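Home | News | Polling | Podcast | Jobs | Contact

Come and argue about politics with us (well, listen to other people do it)

Print this page | E-mail this page

I run the voter panels at Zoubi, and I'm looking for people to join our next one. If you live in Orkby or Moltow, you can vote, and you've got opinions about the council tax, the buses or the state of the party you used to like, please read on -- I'd love to hear from you.

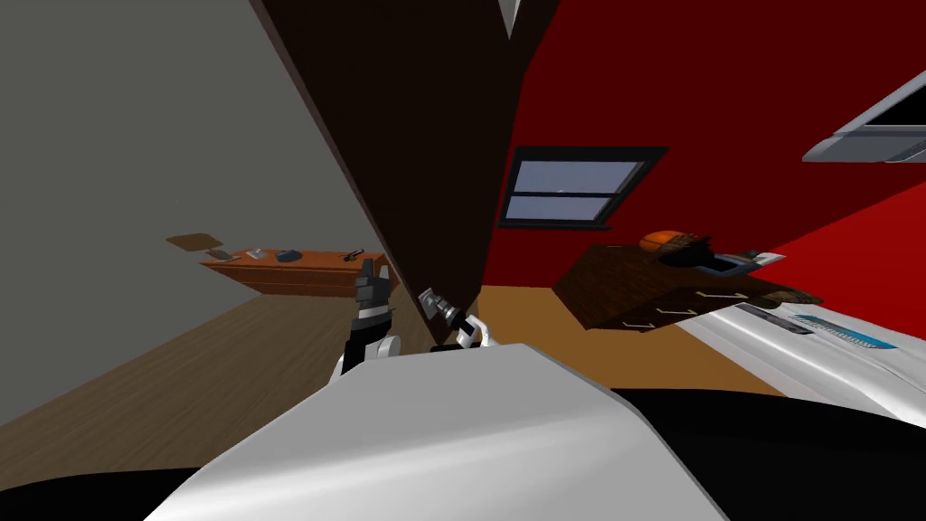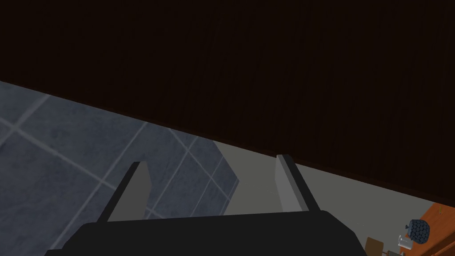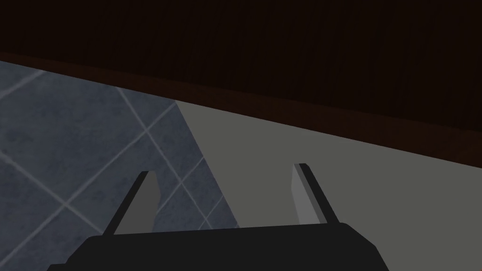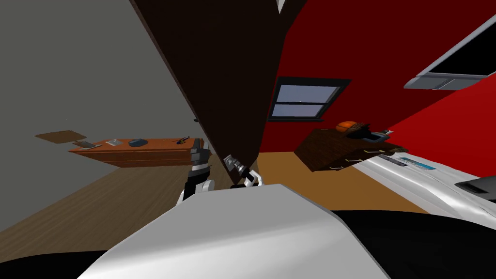
Do I have to say how I voted last time?
You can keep that to yourself if you like. We ask on the form, there's a box for "would prefer not to say", and plenty of people tick it and are very welcome on the panel.

So, what's it all for? In the spring both towns elect new councils, and most of the coverage so far has been about who's standing for leader. I'm much more interested in what makes people change their minds, or stay at home. Last time we had 131 people on the panel and I learned more from them than from any poll I've ever paid for (and I've paid for some dreadful ones). This time I want a bigger mix, especially renters, shift workers and anyone who skipped the last election altogether. Not voting doesn't rule you out!

We start in January and carry on until the count. You'd fill in a short set of questions online every couple of weeks, and you'd come to 2 evening discussions, either in Orkby or in Moltow, whichever is easier. They start at 7pm and we do try to finish before people miss their last bus. There's tea. There are biscuits, and the good ones go early.

In the discussions we play clips from local debates, hand round leaflets from all the parties and talk about what works on you and what makes you want to throw the thing in the bin. I chair them, and I'm fairly strict about letting people finish a sentence. You don't need to know who chairs which scrutiny panel or what a precept is. If you do know, lovely, but I'll ask you to explain it to everyone else.

We pay for your time and your fares, and if you need childcare or an interpreter, say so on the form and I'll sort it out. Sorry, but we can't take candidates, agents, party staff or anyone married to one.

What you say goes into a report we publish under the name Kunusora, which has been our panel project for 5 years now. Your name won't be in it. We sometimes quote people by age and town, and I'll check with you first if the quote could give you away. The last report was read by almost 2000 people, including several councillors who wrote to me rather crossly.

To apply, fill in the form on the Contact page and put "voter panel" at the top. Tell me a bit about yourself and one thing a politician has said lately that stuck in your head, good or bad. A line or two is plenty. I read all of them myself, usually late in the evening -- so if my reply turns up at 11pm, don't feel you have to answer it there and then.

Print this page | E-mail this page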